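Puvwood build log, cabinet door task. Picking this up from where the last thread stopped, which was the wrist flange.

1/ The sim side runs on the desktop under the bench. Real arms are still on the shop table with one shoulder apart. Until the Pradetti gearboxes come back I'm doing everything in the simulator.

2/ Controller is unchanged: joint impedance, 1,000 Hz inner loop, policy at 40 Hz on top. The gap is filled with linear interpolation. I tried cubic. It overshot on short moves and I took it out.

3/ Door model: one revolute joint, damping plus a constant friction term. My first version had no friction and the door drifted open on contact with anything. Friction is now randomized per episode between two values I measured with a luggage scale on my own kitchen cabinets.

4/ Collision geometry took most of October. The handle was a single convex hull, so the gap behind it was solid and the fingers could never get in. Split it into capsules along the shaft, plus a few for the curl at the end. Physics step got slower, grasps started to register.

5/ Someone asked about contact parameters. I'm not posting them yet. They are tuned to my finger pads and would be wrong for yours.

6/ Room textures and wall layout are randomized as well. Color combinations come out ugly. I left the sampler alone, the depth channel doesn't care and the RGB encoder needs the variety.

7/ Training data so far is 3,000 episodes, scripted. The script cheats: it reads the hinge angle straight from the simulator. The policy only gets camera and joint positions. Expect a gap between the two, and there is one.

8/ Camera pose is randomized too, roll included. The head mount on the real robot (Sandach bracket, printed, flexes) never sits level, so I widened the roll range well past what the bracket does.

9/ Current view from the head camera:

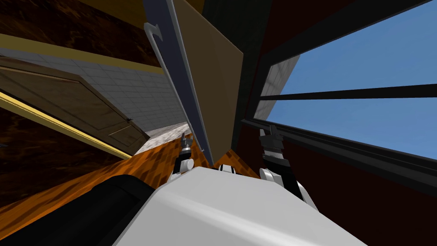 Sim render, cabinet door task. Left gripper up, door open, hook handle on the slate-blue edge.

10/ Known problem: with the door at this kind of angle the panel is close to edge-on and gives the encoder very little area to work with. Adding a wrist camera on the right arm next. Perron sells a board small enough to fit behind the wrist -- cable routing is the part I haven't solved.

11/ Also on the list: 2 arms, one planner, and the planner treats the idle arm as fixed. It should be allowed to move out of the way. Right now I just park it by hand in the config.

12/ Repo is behind by a few commits. Will push once the capsule script stops assuming Z up. If you pull before then, rotate your meshes first.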